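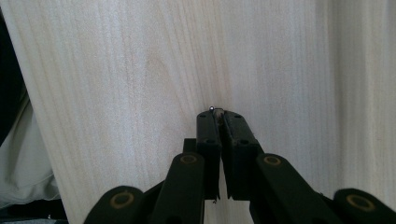
Pale board, knot figure left of center, darker band toward the right. Small shiny metal piece at the face.

January, started 8:40

Bench 4 again. The pale board is the one we have been calling the Nillow panel, meant for the front of the small wall cabinet. Chepkoech wants to know by the end of the week if it can go out with a clear finish or if it has to be painted. My vote is still clear. The grain runs mostly straight up and down and the color is close to cream, with some faint pink and gray in it. Paint would be a waste.

Two things to settle first, the band on the right and the pin holes.

Band. Under the overhead lights the right side reads darker from the top edge down, and it can look as if the board bends there. Put the long straightedge across in three places. Near the top there is a hair of light under it, lower down nothing I could see. So maybe a very slight cup, maybe only the way the board takes the light. Turned off the overhead and used the window and the band got weaker but did not go away. Leokadia looked too and thinks it is color in the wood. We left it at that. If it is color then sanding will not remove it and we should stop trying.

Knot figure. The tan oval where the grain curves around. Rubbed a fingernail over it and it feels the same as the rest, no edge, no soft spot. Not filling it. It will end up a bit above the middle of the door and I would sooner have it there than down by the pull.

Sanding. Went over the test offcut at 800 by hand with the cork block, with the grain. Wiped, raised the grain with a damp rag, let it sit while I did the order sheet, then 800 again with a fresh piece. Much better the second time. The old sheet was loaded up and was leaving gray smears, which on wood this light show right away. Use new paper on the face and throw it out early. Wash hands before handling too, Yichen's thumbprint from yesterday took longer to get off than the pencil lines did.

Pins. Bernadette asked for the small bright ones along the edge trim. Tried them on the offcut, not on the face:
– straight in with no pilot: split on the second pin, close to the end
– pilot hole, pin pushed then tapped: fine
– pilot hole with a dab of the Dankwa glue: fine, but squeeze-out left a shiny ring that will show under clear finish
Going with the pilot and no glue. The heads catch the light quite a lot against the pale wood. Bernadette likes that, I am not sure. Zixuan suggested setting them just under the surface and leaving the holes open, will try on the other end of the offcut.

Stock. Drawer label says 2,355 pins, which was the count when the drawer was filled and means nothing now. There are plenty. Somebody please take the label off or put a new one on.

Pullwood called at 11. The second board from the same batch can be ready but they will not promise a color match. Told them we would come and look at it with this one under our arm. Needs a blanket around it for the van, the corners dent if you look at them.

After lunch: two coats of the Nudska clear on the offcut, thin, first one at 1:15 and the second at 3:30. First coat pulled the pink out more than I expected. The gray went down. Chepkoech should see this before anyone commits, the offcut is on the rack by the sink with tape on the back.

To do
Straightedge again once the board has been flat overnight, stickers under it
Zixuan's set pins
Ask Leokadia for the good pin vise back
More paper, the fine stuff, nearly out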